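フォーム文字教材の洗浄と整理の手順

Cutbridge学習室では、共用の文字教材を次の手順で管理しています。ご利用の皆さまもこれに沿って作業してください。

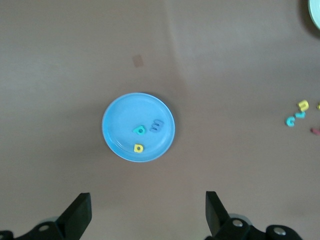

作業は終了時刻の30分前に始めます。机の上を片づけ、皿を2枚用意してください。1枚は点検前、もう1枚は点検後の文字を置くためのものです。

1.点検
文字を一つずつ手に取り、欠け、裂け、へこみの有無を確認します。破損のあるものは皿に戻さず、職員にお渡しください。

2.洗浄
洗面器に水600mlを入れ、中性洗剤を数滴加えます。指の腹で表面を軽くなで、文字の内側の穴も洗います。ブラシや研磨剤は使用できません。洗浄後は流水で十分にすすいでください。

3.乾燥
乾いた布で押さえて水気を取り、重ならないように並べて陰干しします。ドライヤーの使用は変形の原因となります。

4.収納
完全に乾いたことを確かめ、色別に袋へ入れます。1袋の上限は100個です。袋には教材名と点検月(例:4月)を記入し、棚の所定の位置に戻します。

小さな文字は誤飲のおそれがあります。3歳未満のお子さまの手が届く場所には置かないでください。

不足分の補充は、Naseri分室の窓口で受け付けています。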